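Varell 514 Desktop Tower - Service and Assembly Guide
Section 3: Preparing the case and fitting the processor
Revised 10/06/2021

Read this section all the way through before you pick up a screwdriver. The procedure is the same for a new build and for a processor replacement. If you are only changing a hard disk, go to step 6.

3.1 Before you start

Shut down the computer, unplug the power cord and press the power button once to drain any charge left in the board. Wear a grounded wrist strap.

CAUTION: Do not open the power supply unit. It has no parts you can service.

3.2 Opening the case

1. Lay the tower on its side on a flat, stable surface, with the removable side panel facing up.

2. Take off the side panel and store it somewhere away from the bench. Keep the screws in a cup or tray.

3. Put the new parts in the Tveit parts holder to the left of the case. The processor lies flat in its slot with the heat spreader up. The hard disk stands upright, already clipped into its blue caddy.

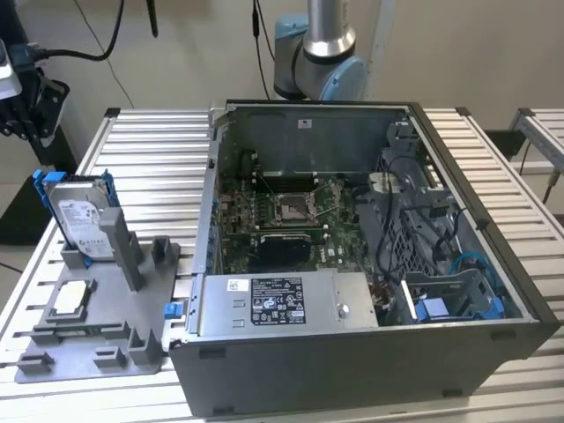 4. Check that the socket is empty and look at it under a good light. If you see a bent contact or any dust, stop and see Section 9, Socket Damage.

5. Release the lever beside the socket and raise the metal bracket. Hold the processor by its edges, line up the corner mark with the mark on the socket, and set it straight down. Do not slide it or press on it. Lower the bracket and close the lever - it takes firm pressure.

NOTE: The expansion card can stay in its slot for this step. Remove it only if you are replacing the board.

6. Slide the hard disk and caddy into the drive cage until the latch clicks. Move the cables at the cage out of the way first so they are not pinched.

7. Connect the data cable, then the power cable.

3.3 Parts and help

Replacement caddies are order number 104. The blue latch is sold separately as number 39. For questions about this guide, write to Britt-Marie Lindholm, Nement Service Documentation.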